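¿Puede ya un robot recoger una mesa de manualidades?

Foro de la comunidad > Casa y taller > Automatización

Iratxe_taller
9 de mayo de 2023

Llevo un taller de manualidades para niños en un bajo. Dos sesiones por la tarde y, entre una y otra, 40 minutos en los que hay que dejar la mesa limpia: piezas impresas en 3D, tijeras, rollos de cinta, cuadernos, herramientas. El trabajo no es difícil pero es todos los días, y a mi socia y a mí nos lleva casi todo el descanso.

He visto vídeos de dos brazos montados a los lados de una mesa haciendo cosas parecidas y quiero saber si alguien los ha usado para esto de verdad. No busco que corten ni que peguen nada. Solo coger lo que hay encima y llevarlo a su sitio. Pongo una mesa del tipo que me interesa.

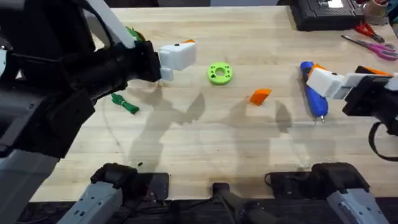 Piezas pequeñas, una herramienta azul y dos pares de tijeras al fondo.

Mis dudas son estas: si distinguen una pieza suelta de una herramienta, si pueden con cosas blandas o retorcidas y si se les puede dejar solos mientras yo barro. El presupuesto no es grande, pero si me quitan media hora al día lo estudio.

Begoñe Garrido

Trabajo con brazos de sobremesa desde hace dos años, primero en Plidham y ahora por mi cuenta. Respuesta corta: para una mesa como la tuya, todavía no te compensa.

Coger un objeto rígido, que esté separado de los demás y siempre más o menos en la misma zona, lo hacen bien. Un aro plano ya es peor de lo que parece, porque apoyado en la mesa tiene muy poca altura y la pinza tiene que entrar por el agujero o empujarlo hasta el borde. Las cuñas pequeñas se giran al cerrar los dedos. Lo blando depende mucho de cómo haya caído.

Las herramientas con mango grueso se agarran sin problema, la dificultad es soltarlas en su sitio y en la posición correcta. Si la tuya es una pistola de pegar, además tienes punta caliente y cable. Yo eso no lo dejaría nunca en manos de un brazo con niños en el local. 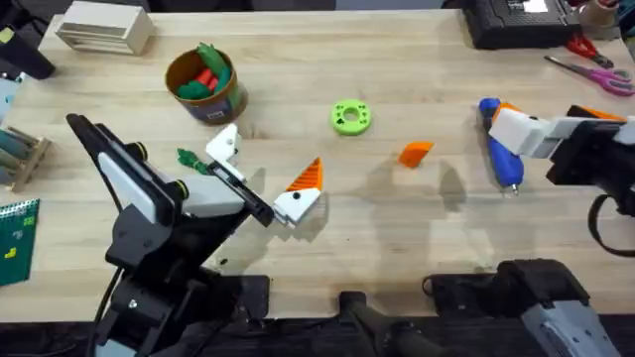
Herramienta azul en la pinza derecha; el vaso de las zanahorias, arriba a la izquierda.

Fíjate en el vaso. Meter piezas con hojas en un recipiente que ya está lleno es de lo más complicado de esa mesa: se enganchan con las otras y a veces se cae el vaso entero. Con una bandeja baja y ancha el resultado mejora mucho. Lo probé en marzo con un equipo Ilen y pasé de recoger bien la mitad de las piezas a recoger casi todas, sin tocar el programa.

En cuanto a tiempos, una mesa que yo recojo en 2 minutos le costó 90 al equipo, contando las paradas para recolocar cosas a mano. Tú tienes 40. Y solos no se quedan: hay que estar cerca de la parada de emergencia.

Si aun así quieres probar, empieza por una sola tarea (por ejemplo, las piezas rígidas a una bandeja) y recoge tú las tijeras antes de encenderlo.

urko_m

Yo compré un Urban de segunda mano para el garaje y lo vendí. Mucho calibrar. Para tornillos en cajas iba bien, para todo lo demás no. Cómprate un aspirador de mesa y cajas con tapa.

Proltlow_usuario

No estoy de acuerdo del todo con lo de arriba. Con un solo brazo es verdad que te quedas corta, pero con dos cambia bastante, porque uno puede sujetar y el otro colocar. También se pueden pasar la pieza del uno al otro cuando el recipiente queda lejos del primero. Ese paso en el aire es lo que más me costó ajustar. La segunda pinza tiene que llegar abierta y con el ángulo bueno, y la primera no puede soltar hasta que la otra haya cerrado. Con piezas de juguete pequeñas, como la verde de esta imagen, hay poco sitio para los cuatro dedos. 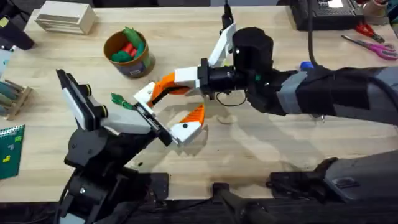 Lo que haría yo en tu caso

Espera un poco y mientras tanto ordena la mesa pensando en la máquina: cada cosa con su zona, recipientes bajos y anchos, nada de cables por encima. Las tijeras, siempre en el mismo punto y cerradas. Los cuadernos fuera, que ocupan mucho y no hace falta moverlos con un robot.

Si luego compras, pregunta antes cuánto peso levanta con el brazo estirado, que no es lo mismo que con el brazo recogido, y si venden los dedos de la pinza como repuesto. Yo he cambiado los míos varias veces. Pide también que te hagan la demostración con tus piezas. Si mandas las medidas de la mesa te digo si te llegarían dos brazos como los míos.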